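Arngate Heritage Trail: Progress Report, March

Prepared by Tsehay Tufa for Lukian Ivanyshyn

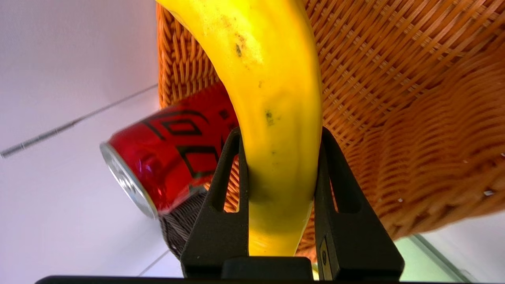

We have recorded 27 of the sites on the list, mostly chapels and old market grounds. Eyerusalem Mersha has scanned 292 pages of parish registers. The earliest volume is too fragile to open and stays with the archive for now.

Three signs are still waiting on landowner permission. Bakari Barasa is handling the letters. Nearly 90 people walked the Gebru section with our guides.

Spending is within budget. We ask to move the unused printing money to sign posts.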